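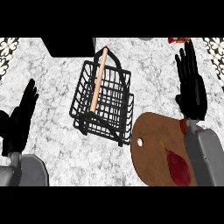

you're in sim, you already know where every object is, why is a human driving this at all? just script the grasp

ok got this reply twice since last night so, thread

short version: we tried scripting. July, whole month of it. worked great on mugs. baskets are a nightmare, thin wire everywhere, fingers hook a rung and the physics goes nuts

so now a person drives both arms by remote and we record it. headset on, hands up, the sim arms follow. target is 3000 demos for the Pustden kitchen set before we train anything

we're at 55 usable. yes I know

most of what gets tossed is the first few seconds. people put the headset on and wave. or they start with one hand already inside something. start pose is open hands, away from the basket, hold still, THEN go. it's on the sheet. read the sheet

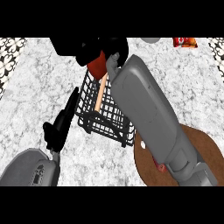 Rivas Teleop Bench
23 October 2024

basket task again. long wooden handle, red end, wire basket. sounds easy. try finding the handle thru a grid of black wire with no feeling in your fingers

no haptics btw. Jirton has gloves with some kind of feedback, we do not have Jirton money

things that helped:

slow down near the wires. I mean really slow, the follow lag is what gets you

decide which arm does the work before you move. the other one can wait. new drivers bring both in at once and they tangle

if you bump it, keep recording. a messy recovery is worth more to us than a 4th perfect one. I used to delete these, dumb

max 3 minutes per take. after that everybody gets sloppy and you can see it in the wrist tracks

also take a break every 5 takes. not optional anymore, the late afternoon data was awful

someone else wanted to know if sim demos carry over to real arms. dunno yet. the Avesdale bench isnt wired up, ask me when it is

and no the scripted stuff isn't gone, we still use it to reset the scene between takes. it's good at that

will post the drop rate per driver if they let me (they wont)

anyway back in the headset. replies open, be nice about the 55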